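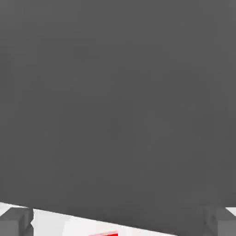 Hurker sets budget for gripper cells at Grultelby plant

11/03/2021

Parts supplier Hurker will buy three parallel-jaw gripper cells for its Grultelby plant, the company said in a purchasing notice. The order goes to Prusska, which was chosen over one other bidder in October.

Each cell includes an arm, a two-finger gripper and a wrist camera. Spare finger sets are priced separately at $500 each. Hurker has also set aside $3,770 for simulation licenses, so that grasp routines can be tested before any hardware is bolted down.

Floor work is planned first - power, air lines and guarding - and should take roughly 40 days. Integration will be handled by Won under an existing service contract. The notice gives no delivery date for the arms. A second order depends on cycle times from the first cell.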